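# The correction always runs on the bottom of the page

1 August 2018

Quick one tonight, I have an early morning and I've been chewing on this since lunch. 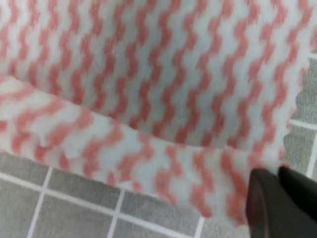 So the Clatik pulled its story. The one from February, the big one, the one that had every talk show in the state running the same clip for a week. If you missed it – a county supervisor was supposed to have said that churchgoing people "shouldn't be trusted with a ballot box." Awful thing to say. I wrote about it myself. I was mad and I said so, in this space, in capital letters.

He didn't say it. What he said, on the full tape, was that someone had written to him saying that, and he thought the letter was disgusting. The clip started halfway through his sentence. Somebody cut it there. Maybe by accident, I wasn't in the room.

The correction is 40 words. I counted because I wanted to be fair. 40 words, bottom of the page, under the tire ads. The original ran for 3 days with a photo.

Now I don't like this supervisor. I didn't vote for him and I won't. He's wrong on the road money, wrong on the school boundary thing, and he has a way of talking to people at the microphone like they're slow. None of that matters here. A man was called a bigot for half a year over a sentence he was reading out loud in order to condemn it.

And my side ate it up. Me too. I want to be clear on that before the emails start. I had the clip, I didn't have the tape, I didn't go look for the tape. It was on the county website the whole time. Two clicks. I was busy.

Here's what gets me. If this had gone the other way, if some outlet had cut one of our people off in the middle of a sentence, we would be hearing about it till Christmas. We'd have a name for it. There'd be bumper stickers. I've written that column maybe a dozen times – media bias, double standards, where is the outrage. I stand by most of those. But you don't get to holler about clipped quotes and then pass one along because it tastes good.

The Shakya forum had a thread on this yesterday and I made the mistake of reading all of it. Most common answer: well, he probably thinks it anyway. Think about that. We've gone from "he said it" to "he would've." You could convict anybody of anything that way. My own mother would be in jail.

Second most common answer: the other side does it worse. Maybe so. I beleive they do, if you want my opinion. Doesn't change what's on the tape.

Third: why bring it up now, it only helps him. This one bothers me most because it came from people I respect. It treats the truth like a campaign contribution. You hand it over if it helps your guy, you sit on it if it doesn't. I'm sorry, I wasn't raised like that, and I doubt you were.

Same week, by the way, the tavern side of the county was passing around a thing about the Tarketti plant. Supposedly the company was going to fire anyone who wore a cross on the line. Shared over 1,000 times before supper. I called the plant. Took me four minutes, most of it hold music. The rule is no loose chains of any kind near the rollers. Crosses, dog tags, lockets, your daughter's friendship necklace, all of it. Tuck it in or leave it in the locker. Been the rule since before I had gray hair.

Nobody who shared that one has taken it down that I can see. Why would they. It felt right.

That's the whole problem, feeling right. The story shows up already fitting in the slot you had waiting for it. I know real hostility to religion exists, I've sat through enough county meetings to hear it with my own ears. Which is exactly why the fake ones hurt so much. Next time something true happens, some kid really is told to put his Bible away, who's going to listen? They'll say remember the supervisor. Remember the necklaces. And they'll have a point.

What would I like to see? From the Clatik, put the correction where the story was. Same page, same size type. They won't, I've asked before on other things, they send back a form letter. The folks over at Wulora radio did at least read theirs on the air, at the top of the hour, and played the full tape after it. Took 2 minutes. I don't agree with much that comes out of that station but credit where its due.

From our side, I'd settle for less. Go find your post and put a line under it. "This was wrong." You don't have to grovel. You don't have to say anything nice about the man or his road plan.

I've done mine. The February column is still up, I don't believe in making things disappear, but there's a note on top of it now in bold. And I mailed the supervisor a letter, a real one with a stamp. Said I was sorry for that column and not for any of the others.

Haven't heard back. Didn't expect to really.

Road money next time, I have the numbers from the last meeting and they are ugly. Comments are open, keep it clean.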